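Category: Shop floor and back room

From: Marit Solberg
To: small-auctions list
Re: Re: sorting arm, anyone?

Holger Tveit wrote:

> We've been offered a trial of one of the Skuvau arms for lotting up
> house clearances. The rep says it takes mixed trays, crockery and
> ornaments and whatever else comes out of the sideboard, and that
> staff are "freed for higher-value tasks". My staff would like to
> know what those are. So would I, as I've been paying them for years.
> Has anyone lived with one?
>
> Holger
> Flornstead

Holger,

We've had ours at Sundqvist since September, so I can give you the view from the back room, where the tea is worse but the information is better.

The arm itself is fine. It's slow, it's polite and it doesn't hold opinions about Toby jugs. On a decent shift it will clear up to 200 pieces from tray to crate, which is fewer than Preltulel promised us when they installed it and more than I expected. It likes boxes and anything with a flat side. It doesn't like bowls, particularly ones lying at an angle, and it has strong feelings about anything with legs.

What changed is the job around it. We used to have two people on unpacking who also did the lotting, the labels and most of the gossip. Now one of them lays out trays for the arm, and this is a skill, whatever the rep tells you. Leave things too close together and it dithers. Spread them too far and you've used every tray in the building by eleven. The other one deals with the refusals, and so spends her day handling only the awkward things. She says it's like being given all the corners of the toast. She asked for a regrade in her second month and got it, and I'd put that in your budget before you put in the arm.

The bit I didn't see coming was the quiet. People who unpack together talk about what they're unpacking, and that's how the juniors learned what was worth a second look. We now swap roles every 8 trays and do the first hour by hand, all of us, arm switched off. Preltulel think this is sentimental. They may be right, but we've caught two good pieces that way.

Before the real thing arrived they had us planning trays on the simulator, and I'd insist on the same. Ask for mixed ones. Their demo trays were all tidy little boxes – I've yet to meet a widow's sideboard like that.

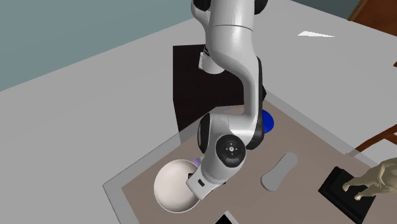

Trays and layout

A bowl on its side with something small tucked in behind it is a fair test, and so is an ornamental horse on a plinth. Put your own horrors in and make the rep stay while it runs.

Also get it in writing who fills in the refusal log. Ours has 6 columns and was nobody's job until it was suddenly mine.

Happy to have you and a couple of your unpackers over for a morning. Bring them, please, and leave the rep at home. They'll ask better questions than either of us.

Marit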